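The new pair of hands at Lurkley

I got to Lurkley at seven in the morning, badly in need of breakfast, which seemed right as I'd come to find out how breakfast trays get laid. The firm does catering for care homes, and until January every tray was set by hand: plate, bowl, mug, cutlery, napkin, next please. Now some of that work is being passed to pairs of robot arms supplied by an outfit called Zidby, and I wanted to know what the people who used to do it make of that.

My first surprise was how fiddly the job is. I'd imagined moving a mug was the easy bit! But a mug has a handle, and the handle has to end up where a stiff hand can get hold of it, and the gripper has to close on something smooth and curved without knocking it over.
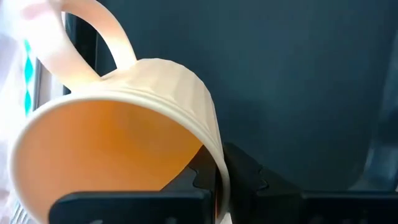 One woman who laid trays for years told me she used to do it while planning her tea and listening to the radio. These days she teaches the arms instead, and she goes home with a different sort of tired. Her wrists are better. Her head, she says, is full. I asked if she'd swap back and she thought about it for so long that I'd finished my coffee before she said probably not, though she does miss the radio.

The arms work in pairs across a wooden table, one on each side, and I'll admit I found them slow (I kept wanting to reach in and help, and was told off for it twice). The record for one shift so far is 1,653 trays across the whole site, and people still laid most of those. There are 46 people on the early shift, the same as last year, and the managers say it'll stay that way. The staff I spoke to believe them, mostly, but they'd like it in writing.
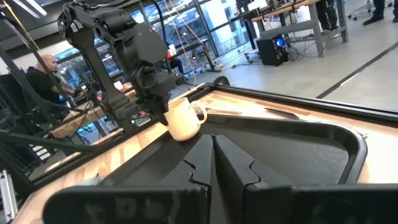
Who gets to say stop

What has changed most is the talking. On the old line you kept your head down. With the arms, somebody has to decide what counts as a properly laid tray, and the only people who know are the ones who've done it. Does the spoon go down before the bowl or after? How close can the mug sit to the plate before sleeves start catching it?

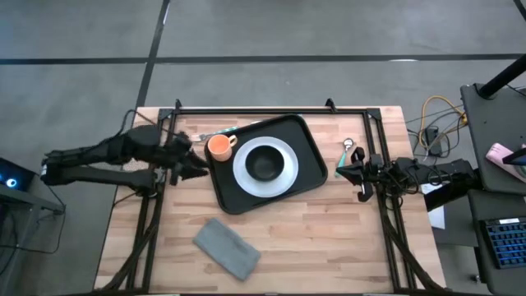 I watched two grown adults argue about napkins for ten minutes and loved every second of it. The quieter of the two won, and the instructions were changed before lunch.

It isn't all cheerful. Training pays 73 pence an hour extra, and only some of the shift have been offered it. A man of 63 told me he'd turned it down flat, as he'd sooner lift crates until he retires than spend his mornings correcting a machine. Gulitz, the rival firm up the road, has ordered arms too, and its staff have been ringing their mates at Lurkley to ask what they should push for. The training money, they were told, and get it for everybody.

I left at two with a bacon roll from the canteen, made by hand and very good.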